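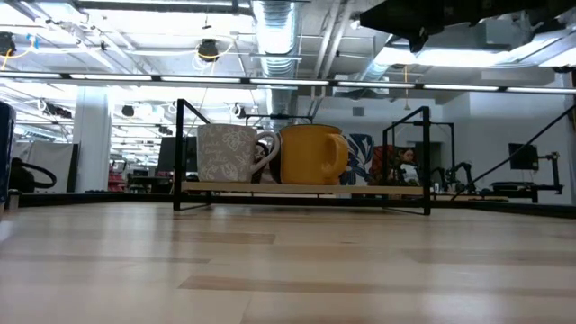 Jornau rack on the blond table, gray script mug and the mustard one.

Wednesday, May 9, 2018

Mug rack day! I've been putting this off since the Jornau frame came back from the welder in Arnovville, and I finally got to spend most of a day with it, so this is going to be long and probably out of order.

Frame first. I like it. I liked it on paper and I like it more now that it has mugs on it. The thin square rod was the right call, I was leaning toward round rod until pretty late and I think round would have looked like a dish drainer. Square in black looks like a little piece of furniture. The legs angle outward slightly at the base, which was a last-minute change on the drawing (I wanted them straight, got outvoted) and I have to admit it sits better for it. I pushed it sideways with one finger at the top rail, empty, and it slid before it tipped. Pushed it again with mugs on the plank and same thing, it slid. Good. I'll still want little feet on it so it doesn't slide quite so willingly, and so it doesn't scratch up the blond table, which is everybody's favorite table and I don't want to be the one who ruined it.

The plank. It's 32 cm between the uprights and that is tight for three mugs with handles and generous for two. We knew that. The idea was always a desk rack, your mug and a visitor's mug, and then whatever small junk ends up on a shelf next to mugs. I did try three. You can get three on there if you turn all the handles toward the front, but then each mug has to be lifted straight out past its neighbor and I knocked the middle one doing it on the second try. No harm done, but I don't want to design something that makes people careful before coffee.

Handles pointing right is how I put them down without thinking, and I'm right-handed, so there you go. Left-handed people will set them the other way and it makes no difference to the rack. What does make a difference is the gap between a handle and the next mug. On the gray one with the flowers and the writing on it there's room behind the handle for my fingers as long as the yellow one is pushed well over. If I center both mugs on their halves of the plank, which looks nicest, my knuckles brush the yellow one. So either the plank gets a bit longer in the next version or we stop caring about centered. I vote for longer. Pencil note on the drawing, done.

Small thing on the gray mug: that faint white pattern is very pretty up close and you lose it completely from across the room. It's a shame if we use it for the catalog page. The mustard one does the opposite, it just shouts from anywhere, and next to the black rod and the pale wood it looks fantastic. If we only get one mug on the cover sheet it's the mustard one. I've said it here so I can point to it later.

Clearance under the plank. It sits low, just above the tabletop, and somebody asked at lunch why it isn't higher so you could slide coasters or a notebook under it. I had it higher in the cardboard version! It looked like a stool for mugs. Low looks calmer. But you can't get a cloth under there easily, and that bothers me more than I expected. I spilled a little water on purpose at the front edge and then had to lift the whole rack to chase it. Lifting it is easy, it's light, fine. But people won't. They'll let it dry there and then there's a ring, and then it's the rack's fault. I'm going to try raising the plank just enough for a folded cloth and see whether the look survives.

Finish on the plank is the Hasarmont clear oil, two coats, sanded lightly in between. I left it 14 days before putting anything hot on it, like the tin says to (I know, I know, patience). Today I did the hot test on the offcut so I wouldn't mess up the good plank: boiling water in a thick mug, left to sit, then the same with a wet bottom. Dry bottom left nothing at all. Wet bottom left a faint pale ring that faded over the afternoon, and when I looked at it under the window before leaving I could still find it with my fingernail more than with my eye. So the grain is coming up a little. One more coat next time, or a finer grit before the last one. The offcut is labeled and on the windowsill, please don't throw it out, it looks like trash and it isn't.

Then I moved over to the butcher block to sort mugs, which was supposed to take five minutes and ate the rest of the morning. We have been collecting these things without any system at all. Tall ones, squat ones, the cup with no weight to it that blows over if you breathe near it. What I wanted out of it was a decent spread for checking the rack: something light, something dark, something with a strong inside color, and at least one shape that's a pain. I bunched the likely ones up toward the far edge and left the dark blue one over on its own, near corner, as my "maybe."
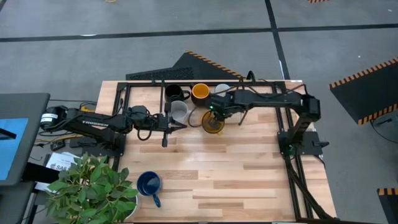 The dark blue is the one I keep going back and forth on. It's glossy and handsome and I'd happily drink out of it all day, but dark mugs on a black frame just sink. I had the same worry about the plain black one and I think I'm going to drop that from the set altogether. The one with the orange interior gets away with a dark outside, on account of that orange, you look straight into it and it wakes the whole row up. Keeping that one for sure. It'll look good seen slightly from above, which is how anyone sitting down at a desk sees a mug anyway.

The translucent cup I want in the set purely as the awkward customer. If the rack works with that it works with anything. My guess is that it's going to look lost on the plank, and that's useful to know too.

I'm less sure about the amber-yellow against the script mug if we do a page with both. Warm next to cool, sure, but I wonder if the page ends up looking like autumn when the thing is supposed to go out in August. Leave it for now. Color opinions at the end of a long morning are worth nothing, mine included.

A note on the butcher block while I'm at it. I love the mix of light and medium strips but it's a terrible background for judging wood. I held the plank offcut against it and it looked washed out, then I walked it back to the blond table and it looked exactly right. So for anything to do with finish color, do it on the blond table or against plain white paper. I must have lost half an hour to thinking the oil had failed! It hadn't.

Also the block needs oiling itself. It feels dry along the strips nearest me and it's drinking up every drip. There's enough Hasarmont left in the second tin for one pass, and I'd rather use it up there than open a new one for the planks and end up with two half tins again.

Packing. Shboul sent over the sample carton (their number 2846, writing it down here so I don't have to dig through the mail again) and the rack fits assembled, with the plank in. It's a nice surprise, I'd assumed we'd have to ship the plank separate. But the feet sit right on the bottom flap, and with the legs splayed all the weight lands on four little spots. I dropped it from knee height onto the concrete, and the frame was fine and the flap was punched on one side. A cardboard sheet under the feet would do it. Or rubber caps, which I want anyway, so maybe the caps solve both. I'll ask Shboul what a bottom sheet adds before I get too attached to the idea.

Mugs in the same carton: no. I tried it with one wrapped in paper under the top rail and it rattled like anything. If we ever do a set with mugs, it's a separate box.

The top rail, last thing. It was drawn as a handle, to carry the rack from desk to sink with the mugs still on. I did the walk to the kitchen twice. Around 2 minutes there and back if you're careful, and the mugs stayed put, but they did creep toward one end and I was watching them the whole way and not watching where I was going. A shallow groove or a lip on the plank edge would fix it, but then it's harder to wipe, and we're back to the cloth. Thinking out loud here. Maybe the rail is for hanging a tea towel on and the carrying is just something you can do if you feel brave.

To do, so it's in one place:

Feet or rubber caps, black, get a few sizes.
Plank longer, ask the welder how much the frame can grow before the rod starts to flex.
Raise the plank by a folded cloth and look at it for a day.
Third coat on the next plank, finer grit first.
Oil the butcher block, clear the mugs off it the night before.
Drop the black mug, decide on the dark blue.
Ask Shboul about the bottom sheet.

The rack is staying on the blond table through the end of the week, use it if you want, and write on the card next to it if something annoys you. I want the annoying stuff most of all. And if you take the mustard mug, please wash it and put it back on the right-hand side.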